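Grevura: CPU Verification Engineer (memory subsystem)

Permanent, full time
Team: Core Verification
Reports to: Verification Lead, Cele project

Grevura designs small processor cores that other companies build into their own chips. We are looking for a verification engineer to work on the load/store unit and the first-level data cache of Cele, our second in-order core and the first one we have made with a non-blocking cache.
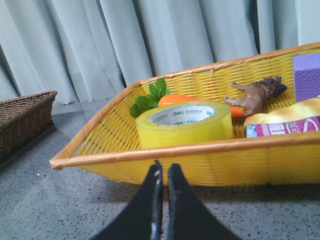

Jekolano, April

The post is open now and we would like someone to start before the summer if their notice period allows. We will wait for the right person if it doesn't.

About the work

Cele is a dual-issue, in-order, 64-bit RISC-V core. It has a short pipeline, a small store buffer and a data cache that can have several misses outstanding at once. The first Cele release had a blocking cache, and most of the memory tests were written with that in mind. Many of them pass on the new design without exercising the parts that have changed. The first job for the new engineer will be to go through those tests, keep what is useful and replace the rest.

The unit-level testbench for the load/store unit currently has 395 directed tests and a constrained random generator. The generator is good at producing plain loads and stores and poor at producing the awkward cases: a store that is still in the buffer when a younger load to an overlapping address arrives, a line being evicted while a miss to the same set is pending, a fence arriving when every miss register is full. We have a list of these cases in the verification plan. It is not complete and we expect you to add to it.

At core level we run the design in lockstep with an instruction set model. Mismatches are reported at retirement. This catches most wrong results but it does not say much about ordering between harts, so we also run litmus tests on a two-core configuration. The litmus runs take too long at present. Part of the work is deciding which of them can be moved to the unit bench and which need to stay where they are.

We use formal tools on a few blocks, mainly the arbiter and the miss register allocation logic. You don't need to be a formal specialist. You should be willing to read and write SystemVerilog assertions, and to work with the one engineer on the team who does formal full time.

What you will do

Own the verification plan for the load/store unit and data cache, and keep it up to date as the specification changes.

Extend the random generator so that address overlap, alignment and timing between requests can be controlled separately.

Write and maintain the cache scoreboard. The existing one assumes responses come back in order and will need to be largely rewritten.

Define functional coverage for the miss path and report on it at each milestone.

Debug failures as far as the RTL. Our verification engineers are expected to find the faulty line or get close to it, and to discuss the fix with the designer.

Review specification changes before they are agreed. Designers and verification engineers sit in the same review and both have to sign off.

Take a share of nightly regression triage. This goes round the team a week at a time and usually takes up the first part of the morning.

What we need from you

Several years of work on digital verification, with at least one block taken from plan to sign-off. It need not have been a processor.

A good working knowledge of SystemVerilog and UVM. Our benches use UVM for structure and phasing, and we try to keep the class hierarchies shallow.

A sound understanding of how caches work: tags, replacement, write-back and write-through, and what happens to a dirty line on eviction. You should be able to explain store-to-load forwarding on a whiteboard.

Enough Python to write and mend regression scripts.

Clear written English. Bug reports here are read by people in other offices and, after release, sometimes by licensees.
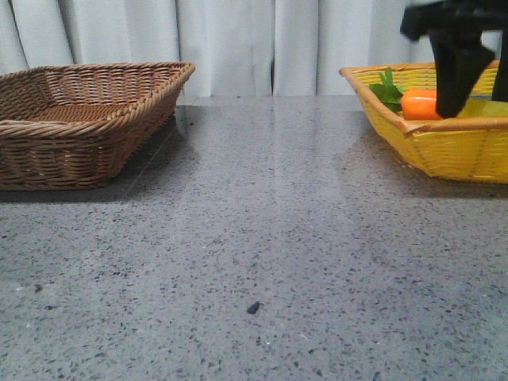
It would also help if you have some of the following, but please don't hold back from applying if you have none of them. We can teach most of it.

Experience with the RISC-V memory model, or with the memory model of another architecture.

Experience of cache coherence protocols. Cele does not have hardware coherence beyond two cores today, and the next version will.

Use of FPGA prototypes for running long software tests. We boot Linux on a board before each release.

C++ at the level needed to change an instruction set model. Ours is called Cestard and was written in house. It is small enough to read through in a few days.

Where you will work

The job is based at our Jekolano office. There are 29 people there, 16 of them in design and verification, and the rest are in software tools, customer support and administration. The Cele team takes up one end of the first floor. We ask for two days a week in the office, which you can choose with your team, and the rest can be worked from home. In the last few weeks before a release most people choose to come in more often, but it is not required.

Core hours are 10am to 3pm. Outside those you can arrange your day as you like. Regressions start in the evening and results are normally ready by 7am. There is no on-call work.

The compute cluster is shared with the physical design group. It has 1,045 job slots, and verification has priority on it overnight. Simulation licences are a tighter limit than the machines, and knowing how to get good coverage from fewer runs will be useful to us.

Pay and benefits

Salary depends on experience and is set against published grades, which we send to every candidate before the first interview. We pay into a pension, offer private health cover after the probation period, and give paid leave that goes up with length of service. There is a yearly training allowance which can be used for conferences, courses or books. Part-time working at four days a week is possible for this post. Please say so when you apply if you would like it.

We can sponsor a work visa for this post and will help with the cost of moving.

How to apply

Send a CV and a short covering letter through the careers page on the Grevura site, choosing the Core Verification team from the list. In the letter, tell us about one bug you found that was hard to track down: what the symptom was, how you narrowed it down and what you changed in the bench afterwards. Half a page is plenty. Leave out anything that is confidential to your employer.

We don't use automatic screening. Each application is read by two engineers from the team, and everyone gets a reply.

There are two stages of interview. The first is a video call lasting an hour with the verification lead and one designer. We will talk through your letter and ask some general questions about caches and testbenches. The second is a half day at the office, or by video if travelling is difficult. It includes a practical exercise in which you are given a short specification for a small write buffer and asked to draft a verification plan for it. You can use any reference material you like, and we will discuss the draft with you afterwards. No preparation is needed and we don't set work to be done at home.

We aim to give a decision within a week of the second interview. If you need any adjustments at either stage, such as extra time, written questions or step-free access, put a note in the application form and we will arrange it.

A second post, for an RTL designer on the same cache, will be advertised separately. If you are interested in both, one application is enough, provided the letter says which you would prefer.

Agencies: we are filling this post directly and will not reply to unsolicited CVs.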